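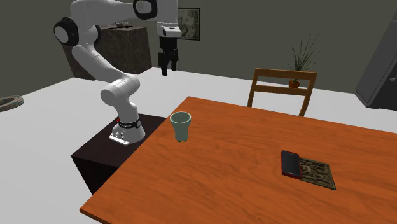 Seddale Recipe Cards

Hi! I'm Marlina, and this is the folder where I keep my typed-up copies of the Seddale recipe cards. If you came for the lemon bars, they're in desserts.csv, row 12, and yes, the sugar amount is right.

What's in the folder

There are 475 recipes, typed from index cards that came out of three tin boxes at an estate sale in Vastport. Most of the cards are handwritten in blue ink, and a handful were done on a typewriter with a very tired letter e. I've split them into files by the tab they were filed under, so "salads" includes a lot of things with marshmallows in them. I left those where I found them.

Files:
desserts.csv
mains.csv
salads.csv
pickles_and_jam.csv
unsorted.csv (cards that had slipped down behind the tabs)
notes.txt

Columns

title: as written on the card, spelling and all
from: the name in the top corner, if there is one
ingredients: one long text field, items separated by semicolons
method: also one long text field
oven: temperature in Fahrenheit, blank if the card just says "hot oven" or "moderate"
stains: yes or no (I started this column as a joke and now it's my favorite – the stained cards are the good recipes)

How I typed them

I typed everything by hand in the evenings, mostly at the kitchen table, and Evander Kerr read about half of it back against the cards. We kept the original wording. If a card says "butter the size of an egg," that's what you get. Where I couldn't read a word I put [?] and moved on, and there are more of those in the pickle file than I'd like (vinegar and ink don't mix!).

A few cards mention brands or shops I can't track down. Kimard shortening comes up over and over, and one fudge card says to get the chocolate "from Kwok's, the dark kind." If you know anything about either one, please write to me.

Things to watch out for

Can sizes. Lots of these say "one can" with no size at all, and I haven't guessed.

Duplicates. There are several versions of the same date loaf, with different names in the corner and tiny differences in the nuts. I kept all of them.

Canning. Please don't follow the pickle and jam methods as they stand. Some skip the water bath completely, so check a current canning guide first and treat the cards as reading material.

Changes

May: fixed the semicolons in mains.csv, which were breaking in spreadsheets. Added the oven column. Moved the tomato aspic out of desserts (my mistake, sorry to anyone who made it for a birthday).

Using it

Cook from it, print it, put it in your church cookbook, whatever you like. If you correct a [?], send me the file name and the row number and I'll check it against the card.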